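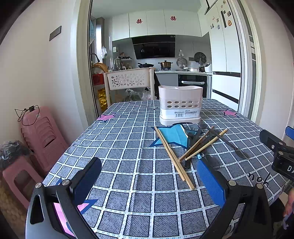 My project was about how small museums pay for travelling exhibitions, and I picked it mainly because I'd done two weeks in June at the Kwiatkowski print room in Braltby and got nosy about the money. I'm a textiles person at heart (give me a blue-grey tablecloth with pink stars and a white grid on it and I'll talk about the repeat all afternoon), so I expected to care more about the hanging than the accounts. Well, I got hooked on the accounts!

The show I followed was a loan of pattern books from Cesis. The grant came to £3,139, and I'd assumed most of it would go on transport. Insurance ate a huge chunk, then framing, then some £200 on labels that had to be reprinted when a date was wrong. Halldóra Ravn let me read the whole budget file, which was very trusting of her, and I spent ages matching receipts to the funder's headings.

I also handed out 50 short questionnaires at the door. Most people had no idea a grant was involved, and several thought the council paid for everything. My tutor says the sample is too small to prove much and I agree, but I'd love to try it again at a bigger venue.

Print this page | E-mail this page

We use cookies to improve your visit. Accept | Settings

Comments

Refugio Bautista: Really enjoyed this. Did the lender ask for a fee as well?

Bulon: We had the same trouble with labels. Proofread twice!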